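3.2 Shelving and reshelving in shared reading rooms

Open shelving in shared buildings fills unevenly. Sheikh (the first of the two sites) had been fitted with low cubbies along its walls two years before the study began, and by June the lower compartments held most of the books while the upper ones were used for whatever people had in their hands when they left. Furnano, the second site, had the same number of books but fewer compartments, and its books were kept in deeper, wider openings. We chose the two because they were run in much the same way and differed mainly in the furniture.

We were interested in a small question: where does a book go when the person holding it has no instruction about where it belongs? Earlier work on home storage has treated putting away as the reverse of taking out. Our records from the pilot did not support this. People took books from any height, but they put them back within a fairly narrow band, between the hip and the shoulder, and they preferred an opening that already had something in it.

Each session began with the shelves cleared. The books were placed in a stack on a table near the entrance, and the person was asked to put all of them away in whatever manner seemed sensible. The set contained 21 books, chosen for variety in size and cover. Seven were thin enough to fall over when stood upright alone, and these turned out to matter more than we had planned for. No labels were used. A session ended when the table was clear or after 60 minutes, though no session at either site came near the limit.

The books were bought secondhand through Pesell and checked for loose pages and torn spines. We kept covers in plain colors where we could, as strongly patterned covers had drawn comments in the pilot and a few people had sorted by picture. Sorting by color still occurred. It was more common at Sheikh, where the square openings seem to invite one color per compartment, and it was usually given up partway through when a color ran out of room.

Figure 4. Putting away a green book near white wall shelving.

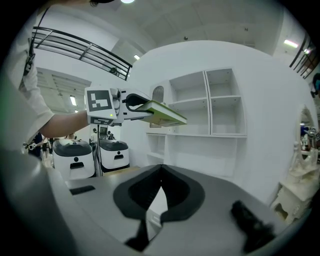 The first book placed had a strong effect on the rest. If it was stood upright, later books were mostly stood beside it, and the thin ones were leaned against thicker neighbors. If it was laid flat, the compartment became a pile, and piles grew until the opening was nearly full before a new one was started. We saw few mixed compartments at Sheikh. At Furnano the wider openings often held both – a row at one side and a pile at the other, with the pile acting as a bookend.

Thin books caused most of the repeated handling. A person would stand one up, see it slide, and then either lay it down or hold it while reaching for a second book to support it. Metal bookends from Brutent were tried in the last set of sessions at Furnano. They reduced the sliding but took up space at the ends of the rows, and several people moved them to the back of the shelf and did not use them again.

Heights were recorded by compartment and not by measurement, so small differences within an opening are lost. We also did not ask people to find a book again afterward. A layout that is quick to fill may be slow to search, and the counts in Section 4 should be read with that limit in mind.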